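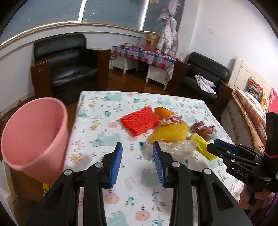

Home | Manuals | Support
Search the manual... Go

Wanero Countertop Dishwasher
Section 2: First Wash

1. Set the machine on a level surface. Tablecloths slide, and so will it.
2. Push the inlet hose onto the faucet until it clicks.
3. Hang the drain hose in the sink — the end goes down, as gravity prefers.
4. Run Program 6 with no dishes. It takes 59 minutes.

Note: The first cycle smells of new rubber. Later ones smell of dinner.

CAUTION: Do not open the door mid-cycle unless the floor also needs washing.

Last updated May 28, 2022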